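Home | Interiors | People | Kitchens | Archive | Subscribe

The wallpaper stays

5 min read

Wiesława Szczepańska has been told, by people who should know better, that her kitchen is a bit much. She repeats this while filling the kettle, with the air of someone reading out a good school report.

"My sister stood in the doorway and said, where do you rest your eyes?" she says. "I said, you rest them when you go to bed."

She bought the flat above the old Bellamy shoe shop two years ago, when the walls were the colour of weak tea. A decorator called Mohcine Benmoussa came to quote for white paint and left, by her account, having been talked into hanging paper on the lot. He had a go at steering her towards a stripe. She had already ordered the flowers.

"Teal, with pink," she says. "He held up the first strip and said, all of it? Even behind the door? I said, especially behind the door. I'm the one who'll be shutting it."

The paper cost £510, a figure she gives without being asked and then asks me not to pass on to her sister. One roll is left over, in the wardrobe, against disaster.

What goes in front of it has become the real argument of the household. Szczepańska is strict on the point. Cream looks dirty. White looks like a dentist's. Wood is tolerated. Green is encouraged, and there is now a fair amount of green about the place, most of it bought second-hand at the Mesen market on wet mornings when the stallholders want to go home. 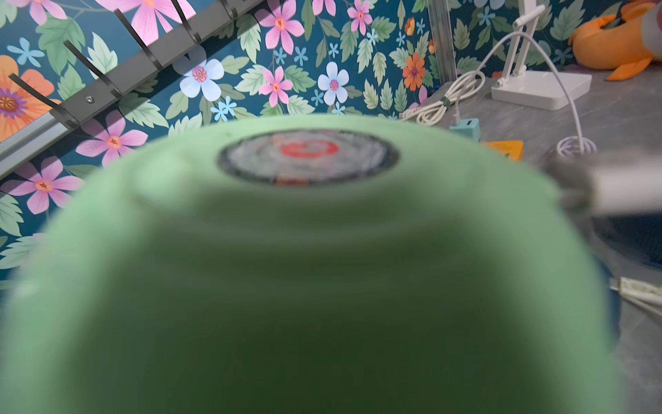 Thaddeus Delacroix

"Mint," she says firmly, when I call something turquoise. "The leaves have a green in them and it picks that up. Look at the leaves, not the flowers. Everyone looks at the flowers."

I look at the leaves. They have jagged little edges and go on for ever. After ten minutes at the table I find I have picked a favourite flower and am slightly put out whenever she leans in front of it.

She turns things over before she buys them, a habit she got from Mavis Mbeki, who had the next stall when Szczepańska was selling off her mother's china. "Mavis would never look at the front of anything. Straight to the bottom. She said the front is what they want you to see." Does the bottom tell her much? "No. I can't read half of them. But the man sees you do it and takes 10 per cent off."

Not everything survives. A set of orange storage jars lasted a week in August and went to a neighbour, Zeyu Qiu, whose kitchen is grey and, she feels, needed the help. He has since put them in a cupboard – she checked.

I ask whether she will ever tire of it. She considers the wall for a while, tea going cold.

"The hall's still plain," she says. "I've got samples."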